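Faceting (computer graphics)

Faceting is the appearance of flat patches and straight edges on a computer-drawn object that was meant to be round. It is found on wheels, heads, planets, teapots and fruit, and is most easily noticed by the person who made the model, usually shortly after it has been delivered. The single patches are called facets, faces or polygons, and a model with few of them is described as low-polygon or low-poly. The term has been an insult and a compliment at different times, occasionally within the same review.

Cause

Most real-time graphics draw solid objects as a mesh, a net of small flat shapes joined along their edges. A triangle cannot bend. Any curve must therefore be suggested by laying many flat pieces side by side and hoping for goodwill from the viewer. A ball made of a few hundred triangles will pass at a distance. The same ball brought up to the lens shows a rim made of short straight lines, and looks like something cut by a jeweller in a hurry.

Two kinds of faceting are usually told apart. Surface faceting is seen across the body of the object, where each patch takes a single even tone and the joins between patches show as creases. Outline faceting is seen only at the edge, where the object meets whatever is behind it. The first can be hidden cheaply. The second is stubborn, and has outlived several generations of people who promised to get rid of it.

Smooth shading

The common cure for surface faceting is to blend the light across each triangle so that its neighbours seem to run together. Two well-known ways of doing this came out of the University of Utah in the 1970s: Gouraud shading, which works out the colour at the corners and mixes between them, and Phong shading, which does the sum afresh at every point and sends a larger bill. Neither changes the shape of the model. A smoothly shaded ball with too few sides has the skin of a peach and the outline of a threepenny bit.

Subdivision, which splits each face into smaller ones and nudges them towards a curve, deals with both kinds. It also multiplies the number of faces at each pass, so a modest vase may come to cost more to draw than the house it stands in.

The polygon budget

Studios have long kept a limit on how many faces an object may have, known as the polygon budget. Like other budgets, it is fixed early, argued over for months and exceeded by the hair. The adventure game Vevska allowed its main character 461 faces, of which 116 went on a hat. The hat could not be taken off. Zihan Zou, who built the model, later wrote that the head beneath it was a box, and that he had been rather proud of the box.

Level of detail is the practice of keeping several versions of one model and swapping in the coarser ones as the object moves away. Done well, it goes unseen. Done badly, it produces popping, in which a church on a hillside suddenly loses its round tower and acquires a square one as the player steps backwards.

Faceting as a style

Once machines were fast enough to draw smooth curves, people began to miss the corners. From the 2010s a good many small games and illustrations used plain flat shading on purpose, with paper-like hills and trees in the shape of tent pegs. Jiltora, a fishing game of this school, has 2 kinds of fish, and players have disagreed at length over which is which.

The style is often said to be quick to make. Those who work in it tend to disagree, since a face that has only 60 triangles has nowhere to hide a bad one.

Effect of light

Faceting depends heavily on how an object is lit. A hard light from one side gives each patch its own tone and shows every join. Soft, even light softens the difference. Very dark materials swallow most of it, leaving only a lumpy outline, and where the background is dark too even that may be hard to make out. Dark paint is accordingly the oldest repair in the trade, and the only one that makes the scene no slower to draw.
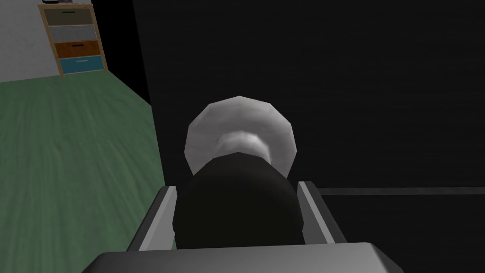
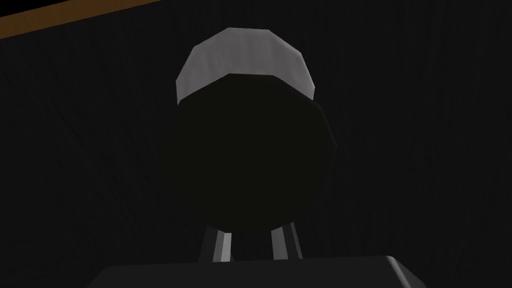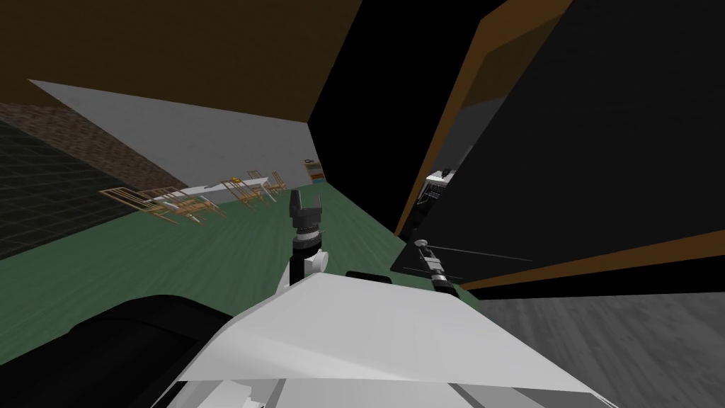

Computer-rendered views. In the second, the curve of the light grey cap is a run of short straight edges, while the nearly black body beneath it shows very little surface detail.

Terminology

"Faceted" and "low-poly" are often used as though they meant the same thing. A model may have millions of faces and still be shaded flat, though it is rarely clear why anyone would go to the trouble. The verb "to facet" is borrowed from gem cutting, where the flat sides are the expensive part. The Morin glossary also lists "thruppenny" for a wheel with visible corners, marked as regional.

See also

Flat shading
Level of detail
Polygon mesh
Ruserier (modelling package)
Subdivision surface
Utah teapot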